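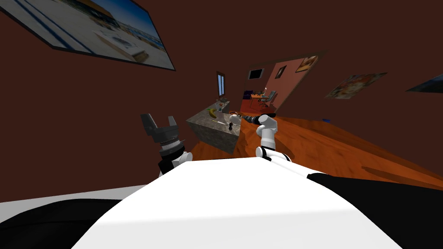

So I finally made it to the Dirkgate open day at their makeup studio in Prulenden, and you guys, I'm still finding glitter in my ears! Doors opened at 5 and there was already a line (200 tickets, all gone by January apparently). Tamás Illés did the live demo, a full smoky eye in 15 minutes flat, and he let us pass the brushes around afterward – the fluffy Csizmadia blender is so soft I didn't want to give it back. Then we toured the room where they mix the lipsticks. Shade 477 is a brick red that looked scary in the tube and gorgeous on my hand. I bought two. Parking was a pain, so take the bus from Zultevbridge if you go next time.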